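"A garra barata ganhou, e eu fiquei com raiva": uma tarde com Kazimiera Makowska

6 de junho de 2023

Cheguei atrasada, com a bolsa cheia de biscoito de polvilho (prometido desde o primeiro e-mail), e a Kazimiera já estava falando antes de eu ligar o gravador. Perdi o começo de uma história sobre um parafuso M3, e ela se recusou a repetir. Paciência.

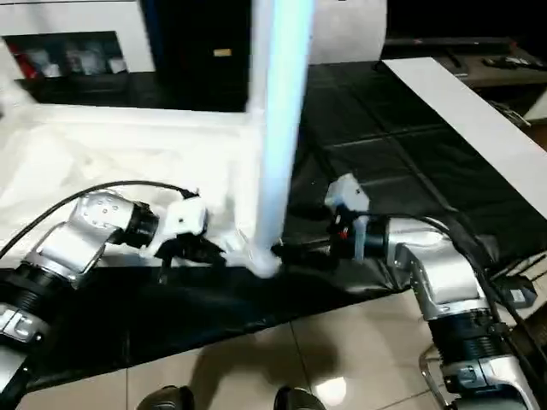

"Você pode sentar ali, só não encosta nos cabos", ela me disse, e foi mais ou menos assim que começou a conversa. Eu vinha querendo entrevistar alguém que testasse garra por profissão, e não alguém que vendesse garra, e quem me indicou a Kazimiera foi o Nghĩa Hà, que escreveu aqui no blog no ano passado sobre controladores. Ela trabalha na Ivmont, um laboratório pequeno que recebe equipamento dos outros, bota para trabalhar até cansar e devolve com um relatório. Às vezes devolve em pedaços também, mas isso ela pediu para eu escrever com carinho.

O projeto do momento é uma comparação entre dois modelos de garra paralela, que no laboratório todo mundo chama de Westlow e Trimar, os nomes dos dois fornecedores. Perguntei qual era a diferença e ela fez aquela cara de quem vai ter que escolher por onde começar.

"A Westlow tem mais força, fecha rápido, tem um software lindo, com gráfico para tudo. A Trimar é mais lenta e o manual parece que foi traduzido três vezes. Mas o curso dela é maior e ela te devolve a corrente do motor a cada ciclo, sem você ter que implorar. Eu não dava nada por ela quando abri a caixa."

E aí?

"E aí que a garra barata ganhou, e eu fiquei com raiva. Eu já tinha escrito metade do relatório na cabeça!"

Ri muito nessa hora (está no áudio, lamento por quem for transcrever). Mas a explicação dela é boa e vou tentar passar direito. O teste principal não é de força. São tarefas com os dois braços ao mesmo tempo, em que um segura e o outro mexe, e os objetos são de propósito meio chatos: coisa embrulhada, coisa comprida, coisa que escorrega, coisa que amassa. Plástico, ela diz, é o grande professor de humildade da robótica.

"Cubo de espuma todo mundo pega. Todo vídeo de demonstração tem um cubo. Eu tenho pavor de cubo. Me dá um saco plástico, uma embalagem meio aberta, um tubo liso, aí a gente conversa. O filme plástico não tem uma forma, ele tem uma opinião. Você fecha os dedos e ele já foi para outro lado."

Foram 459 tentativas com cada garra, com os mesmos operadores se revezando. Perguntei por que um número tão quebrado e a resposta foi ótima: o plano era maior, mas na tentativa de número 460 da Westlow um dos dedos trincou, e eles resolveram cortar as duas séries no mesmo ponto para a comparação ficar limpa. A peça trincada está numa gaveta com etiqueta. Ela me mostrou com certo orgulho.

Sobre os operadores: são três, ela incluída. Os outros são o Bogdan Urbańczyk e a Aleksandra Gajewski, e cada um tem mão diferente para teleoperar. O Bogdan vem de solda e vai devagar, quase irritante de tão devagar. A Aleksandra é rápida e confia demais. Isso aparece nos dados de um jeito que eu não esperava.

"Com o Bogdan, as duas garras ficam praticamente iguais. Ele se adapta, espera, corrige. Com a Aleksandra, a Westlow vai pior, porque ela fecha rápido e a garra fecha mais rápido ainda, e o objeto sai voando antes de ela perceber. A Trimar é lenta, então perdoa. Se eu tivesse testado só com o Bogdan, ia dizer que dava empate e pronto."

Achei isso importante. Quantas comparações que a gente lê por aí foram feitas com uma pessoa só? Perguntei se ela se incomodava com isso nos artigos dos outros e ela disse que se incomoda principalmente nos dela, dos antigos. Tem um relatório de outubro que ela gostaria de refazer inteiro. Não quis me dizer qual.

Fomos para a parte dos dedos, que é onde eu me perdi um pouco e ela teve paciência. As garras vêm com dedos de fábrica, mas quase ninguém que trabalha sério fica com eles. No teste, ela usou os originais primeiro e depois um jogo impresso no laboratório, com uma camada de borracha colada na face interna. A melhora foi grande nas duas marcas, maior do que a diferença entre uma marca e outra.

"Essa é a frase que eu queria botar na capa do relatório, mas o cliente pagou para saber qual garra comprar. Eu boto na página 14 e torço para alguém chegar até lá."

O cliente, aliás, é a Gatchalian, que monta células de embalagem e está pensando em trocar o equipamento de várias linhas de uma vez. Kazimiera não pôde falar de preço nem de quantidade e eu não insisti (insisti um pouquinho). O que ela contou é que a exigência deles era de durabilidade: a garra tinha que aguentar 3000 ciclos de abrir e fechar sem perder o ponto zero. A Trimar aguentou. A Westlow também aguentou, mas precisou ser recalibrada no meio, e a discussão sobre se isso vale ou não vale durou uma reunião inteira.

"Eu acho que vale, desde que você escreva que recalibrou. O Bogdan acha que não vale de jeito nenhum. A gente botou as duas leituras no relatório e deixou o cliente escolher com quem quer brigar."

Quis saber também das câmeras, que era a pergunta de um leitor, e essa resposta eu resumo porque foi longa. Ela prefere ter uma vista ampla da bancada inteira, por cima, e só depois pensar em câmera no punho. A do punho dá um detalhe maravilhoso até o momento em que os dedos chegam no objeto, e aí ela mostra dedo. Para plástico brilhante, pior ainda, porque qualquer luz do teto vira uma mancha branca bem no lugar que interessa. Testaram um filtro polarizador, ajudou, escureceu tudo, tiraram o filtro. Botaram de novo. No dia da minha visita estava sem.

"Pergunta de novo mês que vem", ela disse.

E os cabos! Eu tinha uma pergunta bonita preparada sobre o futuro da manipulação com dois braços e ela quis falar de cabo. Passou um bom tempo nisso. Segundo ela, a maior causa de tentativa perdida na primeira semana não foi garra, nem câmera, nem operador: foi cabo puxando o punho numa rotação que ninguém tinha previsto. A série perdeu 137 tentativas, todas descartadas e refeitas depois.

"Você olha o catálogo e o cabo não existe. O braço está lá, limpo, elegante, parece uma escultura. Aí chega aqui e tem alimentação, tem comunicação, tem o fio da garra que a gente acrescentou, e cada um resolve se enroscar num lugar. Eu devia cobrar por cabo – seria mais justo."

O jeito que eles encontraram foi deixar uma folga em arco por cima do braço e prender só em dois pontos, com velcro, nunca com abraçadeira plástica. A abraçadeira aperta, o cabo não desliza, e na volta ele trabalha contra o motor. Com velcro dá para ajustar no meio da sessão. Anotei porque conheço pelo menos duas pessoas que vão ler isto e sair correndo para a oficina com uma tesoura.

Perto do fim entrou na sala o Czesław Śliwiński, que cuida dos controladores, procurando um adaptador, e acabou ficando. Foi ele quem montou a parte que faz os dois braços receberem comando no mesmo relógio. Perguntei se isso fazia diferença mesmo ou se era capricho.

"Faz quando os dois estão segurando a mesma coisa", ele respondeu. "Se um chega atrasado, mesmo pouquinho, ele não está ajudando, está puxando. Com objeto rígido você ouve. Com objeto mole você nem percebe, só vê depois que rasgou."

Kazimiera completou que foi por isso que insistiu em usar os mesmos braços e o mesmo controlador nas duas séries, trocando só a garra e a massa configurada no software. Parece óbvio. Ela jura que recebe relatório de gente que trocou tudo junto e concluiu que a garra nova era melhor.

Perguntei o que ela compraria com o próprio dinheiro, se fosse montar uma bancada em casa.

"Nenhuma das duas", e riu. "Uma usada, qualquer uma, e gastava o resto em borracha, impressora e mesa boa. Mesa que não balança. As pessoas põem um braço caríssimo numa mesa de camping e depois me escrevem perguntando de repetibilidade."

Mas e entre as duas?

"Trimar. Com dor no coração, porque o software da Westlow é muito mais gostoso. Se eles juntassem o software de um com o hardware do outro eu me aposentava."

O relatório completo fica com o cliente, mas ela me autorizou a dizer que vai sair uma versão aberta só com a parte dos dedos e dos operadores, sem as marcas. Quando sair eu aviso aqui. Para a próxima rodada, o plano é repetir tudo com ventosa num dos braços e garra no outro, ideia da Aleksandra, que o Bogdan já declarou que é péssima.

Os biscoitos acabaram antes da segunda metade da gravação. Quem quiser mandar pergunta para a Kazimiera pode deixar nos comentários que eu junto e encaminho, ela prometeu responder as que não forem sobre cubos.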